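County road east of Mirnwood reopens with new surface and edge lines

MIRNWOOD — The long straight stretch of road between Mirnwood and Zakness is open again in both directions, a week ahead of the schedule the county gave out in the winter. Barricades at the Mirnwood end came down shortly before 6 a.m. on Monday, and the first school buses used the road the same morning.

The work closed the road to through traffic for most of March. Drivers were sent north by way of Inga, a detour that added 26 minutes to the trip for people who live at one end and work at the other. Local access was kept open for ranches along the route, though residents said they were sometimes held for a while when the paving crew was moving equipment.

County road superintendent Gijs Schouten said the old surface had been patched so many times that patching it again no longer made sense. The last full repaving was done before he joined the department.

"We had places where the patch was sitting on a patch that was sitting on another patch," Schouten said. "You could feel every one of them in a pickup. With a loaded stock trailer it was worse."

The contractor, Florotport, milled off the top layer, repaired the base in the low spots and laid new pavement over the full width. Two culverts near the Zakness end were replaced at the same time. Schouten said one of them had been partly blocked for years and sent water across the road after heavy rain.

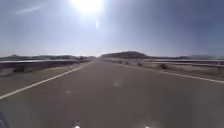 Glare was the complaint that came up most at the public meeting in Mirnwood last fall, ahead of potholes and ahead of speed. The road runs straight for miles, and twice a day drivers have the sun in front of them with very little to break it up. There is only a low, rounded hill on the horizon and a line of lower ones off to its right, and on a clear day the sky over the pavement is bright enough to make people squint even with the visor down. Several drivers told the county they had lost track of the edge of the old road, where the paint had worn away. The solid white line on the left side of the road is easy to pick out against the brownish-gray surface, and Schouten said the markings were a part of the job he did not want trimmed when bids came in high.

The county received 467 written comments on the project, nearly all of them from Mirnwood and Zakness addresses. Most supported the closure as long as it was done in one stretch. An earlier plan would have spread the work over two seasons and kept one lane open with a pilot car, and that plan drew the most objections.

Not everyone was happy with the final version. Businesses in Inga reported more traffic than their main street could comfortably handle, especially on mornings when trucks were hauling feed. The Inga town council asked the county in the second week for a lower speed limit through town and got one. It will stay posted until the end of the month, and the council plans to ask that it be made permanent.

Traffic counts taken before the closure put the road at 2,239 vehicles on an average weekday. Schouten expects the number to climb for a few weeks as drivers try out the new surface and then settle back to where it was. The county will put its counters out again in the summer.

The speed limit on the road has not changed. The sheriff's office said deputies will be out more often than usual for the first two weeks, mainly in the early morning and late afternoon. Drivers tend to speed up on fresh pavement, a spokesperson for the office said, and on a road this straight it can be hard to judge how fast an oncoming vehicle is moving.

Some work remains. Crews still have to finish grading the shoulders along 475 feet of road at the Zakness end, where the new culverts went in, and to reset a number of mailboxes that were moved during construction. Short lane closures are possible there between 9 a.m. and 3 p.m. Flaggers will be on site, and the county said delays should not run longer than 10 minutes.

Residents whose mailboxes have not been put back by the end of the month can call the road department. The same number can be used to report loose gravel at driveway entrances — Schouten said there is more of it than he would like, and a sweeper will make another pass before the contractor leaves.

The county has not settled on its next paving project. The road from Inga south is the leading candidate, in part because of the extra traffic it carried during the detour. A list will go to the county board with the summer budget requests, and a public meeting on it will be held in Inga.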